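February, very late, kitchen light still on

Okay, I have to get this down before I fall asleep, because I promised myself I'd keep the diary going through the whole project and I've already skipped more nights than I've written.

So. The demo for the robotics class is the breakfast-and-lunch thing (we're calling it Gromwood, after the street the lab building is on, since we couldn't agree on anything clever and the form had to be turned in by noon). There are 6 of us on the team, which sounds like plenty until you try to get everyone in the same room with one arm to share. We get the lab in two-hour blocks, and the group before us always runs over, and then they stand there chatting while they pack up. I was hopping from foot to foot by the door with my laptop already open. Not my most dignified moment!

The table took forever to set out. Everybody has an opinion about where the toy food should go. I wanted more room between things, because last time the gripper kept bumping one thing on its way to another, and I won that one, thank goodness. The ketchup went in the green tray over on the arm's side, the toaster oven stayed on the far side from it, and the rest got spread out down the middle. I have strong feelings about the mug. I think the handle should point somewhere different every single time, and half the team thinks it should stay put until we've got the basics working. We argued about a mug handle for ten whole minutes. My mother would be so proud of what her tuition help is paying for. 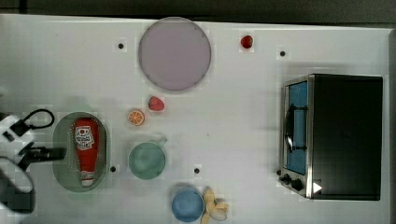 The assignment sheet says we need 200 recorded tries by the end of the month, all of them driven by a person, and then the program learns from those. Two hundred sounded like nothing when we read it out loud in class. I did the math on my phone on the bus home and got a little sick feeling. We did 28 tonight. Twenty-eight! And a few of those I'm going to throw out when I go back through them, because my hand got tired and I was steering like somebody backing a trailer into a garage for the first time.

I was driving for the first hour. It's a funny kind of tired you get from it. You aren't lifting anything, you're just moving a little controller around and squeezing, but your shoulders creep up to your ears and you forget to breathe. I kept talking to the arm too. Under my breath, stuff like "easy, easy, left a little, come on, sweetie." One of my teammates wrote "come on, sweetie" on the whiteboard in huge letters and it's still up there. The instructor came by, read it, and just went on to ask us about our file names.

Oh, the file names. That was the sore spot of the night. We've been saving everything with whatever name popped into our heads, and the instructor wants the date, the task, the try number and the driver's initials, in that order, with no spaces. Fair enough. But it means somebody has to go back and rename all the old ones, and guess who said "I can do that" before her brain caught up with her mouth. I'll do it this weekend with a show on in the background.

Anyway, soft things. I want to write down what I learned about soft things, because I'll need it for the report and I know I'll lose it otherwise. When you pick up something hard, your eyes tell you when you've got it. The fingers touch, they stop, done. With a stuffed toy there's this long in-between part where you're touching it but you haven't really got it, and you have to decide how much squeeze is enough. I kept wanting to squeeze more, just to be safe. Then I got curious and tried squeezing less and less over a bunch of tries, to see where it would let go, and I wrote the numbers on the back of my hand because my notebook was across the room. They've mostly washed off now. Of course they have. I copied down what I could still read.

The other thing is which camera you look at. There's the one looking straight down at the whole table and the one down at the wrist, and I started out watching only the big view, since that's what made sense to me. You can see everything at once! But for the last little bit, right when the fingers close, the wrist view is so much better. You can practically count the stitches. I switched back and forth so much that my eyes were crossing by the end.
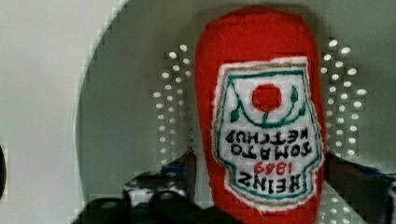 What I still don't know is how the program is supposed to handle two views at once. We had the lecture on it, I took notes, and my notes say "both pictures go in, it sorts out which matters (HOW??)" with the HOW underlined three times. I should go to office hours. I keep saying that. I'm a little scared of office hours, because everyone else who goes seems to already know the answer and just wants to talk about it.

I did start reading the Ditalow handout, the one from last year's team, and it's good! They had a lot of the same headaches. They say to take a break every half hour and change drivers, and to write down who was driving, because people have habits. I believe it. I come in low and slow, and the guy after me comes in like he's catching a bus. If the program learns from both of us, does it end up somewhere in the middle, or does it just get confused? I put that on my list of things to ask. The list is now longer than the report.

There's also the Kirkholm thing to think about. That's the open evening in spring where all the class projects get shown, and we'd need Gromwood to run by itself for it, with people leaning in and asking questions. The Afridi team, the other big group in our class, is already talking about what they'll put on their poster. We haven't got a poster. We haven't got a title for a poster. I drew a toaster oven on a napkin at dinner and everyone said it looked like a radio, so I won't be doing the artwork.

I'm not complaining, though. I had fun tonight. I came into this class knowing how to write a for loop and change a bike tire, and that was pretty much the whole list, and tonight I was the one explaining to a teammate why you let the arm settle before you stop recording. I heard myself saying it and thought, who is this person?

Things to do before the next block, so I don't wake up at 3 a.m. remembering them:

Rename the files (ugh).
Bring a snack that isn't chips, everyone's fingers get greasy and then they touch the controller.
Ask about the two views.
Find the notebook. I think it's under the printer.
Settle the mug handle question for good, by coin toss if we have to.

It's up to 2 hours past when I meant to be in bed and I have calculus in the morning. My thumb is sore right where the squeeze button is. Goodnight, diary.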